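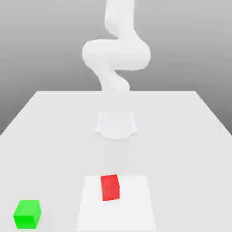

The Rovamness simulator: a white arm, a white pad, a red block and a green cube.

How does a robot arm decide where to move?

A simulator is a computer program that copies how real things move. This table exists only inside the computer, so a crash breaks nothing.

The arm is run by software called Goka. Goka works in steps.

Step one is perception, or finding things. The program looks for patches of color. Red and green are easy to pick out against gray and white. For each patch, it works out a position on the table and how far the block is turned. The red block is tilted a little, so the gripper would have to turn to match it.

Step two is planning. Suppose the job is to put the green cube on the pad. The red block is already there, toward one side. The planner tests 77 possible paths and throws out any that would bump the red block. Then it keeps the shortest one left.

Step three is control. The path is cut into small moves. After each move, the program checks where the arm is – if it is off by more than 2 millimeters, it corrects the next move.

Nuria Hadgu wrote the planner. Akinyi Nyaga tests it by moving the blocks to new places and running the job again, 15 times for each change.

Words to know
Perception: finding out what is there.
Path: the route the arm takes.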